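Print this section | E-mail this section

3. Storage conditions and moisture uptake in rolled oats

The main trial compared three ways of keeping rolled oats in the home: the original paper bag folded over and clipped, a glass jar with its lid on, and a glass jar left open.
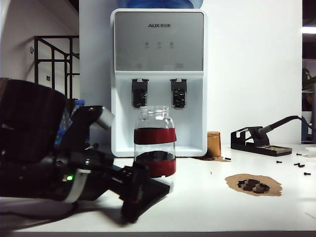
All oats came from a single milling lot supplied by the Parnotwood mill, delivered in April in paper sacks and held unopened in the Uvholm storeroom until the day they were portioned. Using one lot removed a source of variation that had caused trouble in earlier work on breakfast cereals, where differences in kilning and flake thickness were larger than the effect of the container. The flakes were of the thick grade. Quick-cooking flakes take up moisture faster and are treated separately in Section 5.

3.1 Households

Oats were placed in 26 households in Mornstead. Each received all three containers and was asked to keep them side by side in the place where dry goods were normally kept. For most this was a wall cupboard, but several used an open shelf and two used a pantry with an outside wall. No household was asked to change how it cooked, aired or heated its kitchen. Participants were told not to eat from the test containers, and were given a separate bag of the same oats for their own use. This reduced the temptation, although it did not remove it entirely: one paper bag came back too light to be explained by moisture loss and was left out of the analysis.

Each container was opened once a day for the length of time it takes to spoon out a serving. The open jars were handled in the same way, lifted and put back, so that any effect of moving the flakes was shared across the three groups.

3.2 Containers

The jars were clear glass, straight enough in the wall to allow a spoon to reach the bottom corner. Before use they were washed, rinsed and left upside down overnight. Lids were of the screw type with a soft liner. Liners were checked by eye for cracks and any damaged lid was replaced. An unlidded jar, with one dark red band around the middle and another around the base, is shown in Figure 3.

The paper bags were the ones the mill uses for retail sale. They were folded three times from the top and closed with a steel clip. We did not test bags with an inner plastic film, which behave more like a lidded jar and are less common in the stores that sell this product.

3.3 Sampling and drying

At each visit a portion of 25 g was taken from the center of every container with a clean spoon, placed in a screw-top vial and carried to Uvholm the same morning. The center was chosen in place of the surface so that the result would reflect what a person is likely to eat. A surface sample in an open jar can be well above the bulk value after a humid evening and fall back by noon.

Moisture was found by oven drying to constant weight. The balance was a bench model from Fuentealba, checked against a reference weight at the start and end of each session. Samples were cooled in a desiccator before weighing. Where two weighings of the same sample disagreed by more than the stated limit of the balance, the sample was returned to the oven and the later value used. All results are given on a wet basis.

Kitchen air was logged with a small temperature and humidity recorder placed beside the containers, not inside them. Recorders were compared with each other in a closed chamber at 25 degrees C before being handed out, and the small offsets found were subtracted from the field readings.

3.4 Results

Oats in lidded jars changed very little over the trial. Their moisture content drifted upward slowly and evenly, and the weather outside left no clear mark on it. Open jars followed the room. They gained moisture in wet weeks, lost part of it when the heating was on, and ended higher than they began in nearly every household. The clipped paper bags fell between the two but were closer to the open jars than we had expected. Paper passes water vapor through its whole surface, and the clip at the top can do nothing about that.

The place of storage mattered less than the container, with one exception. Cupboards directly above a kettle or a cooktop gave high values for both open jars and paper bags. Recorders in these cupboards showed short peaks in humidity in the morning and again around the evening meal - peaks which were too brief to move the daily mean, but which the flakes appear to have kept some memory of. Moving the containers one cupboard to the side would probably be enough to avoid this, but we did not test it.

None of the samples reached a moisture level at which mold growth would be a concern. The changes are a matter of eating quality: flakes from the open jars were described by participants as soft or leathery when eaten dry, and as no different once cooked.

3.5 Limits of the trial

The households were all in one town and all heated through the winter. A damp coastal kitchen without heating could give a different order between paper and open glass. The amount of oats in each container was also kept constant by topping up after sampling, which is not how people use them. A jar that is nearly empty holds more air for each spoonful of flakes, and the effect of this on a lidded jar deserves its own study.

Print this section | E-mail this section

Reader comments (3)

Was the topping-up material dried to the same starting moisture as the lot in the jars? If it came from an opened sack, it would pull the later open-jar values down.

Useful to see paper tested with a clip. We sell oats in the same kind of bag and customers ask about it often. Would like to see the film-lined bag added.

Section 3.4 says flakes above a kettle kept "some memory" of the peaks. Sorption hysteresis would be the usual term, and there is a fair amount of older work on it for wheat and barley. Otherwise clear.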